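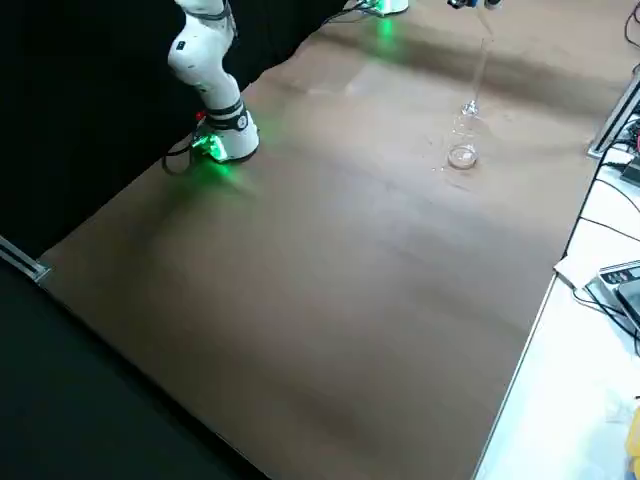
3. Labor Demand on the Pritum Bypass

3.1 Method

Monthly payroll counts were taken from the two contractors on the project, Wilteck and Tuncer. Each count covers hourly site workers only. Office staff and truck drivers hired by the load were left out, as the two firms record them differently.

3.2 Results

Wilteck reported 400 site workers in January. The combined figure reached 1000 in June, when paving and bridge deck work overlapped. Most of the gain came from concrete crews. Earthwork crews shrank over the same months as the cuts near Javoner were finished.

Overtime rose before new hiring did. In both firms the lag was one reporting period.

3.3 Limits

The counts show workers on the payroll at month end. Short hires that began and ended within a month do not appear. Subcontracted guardrail and striping work is also missing, so the summer totals are low. Hours worked would be a better measure, but only Tuncer released them.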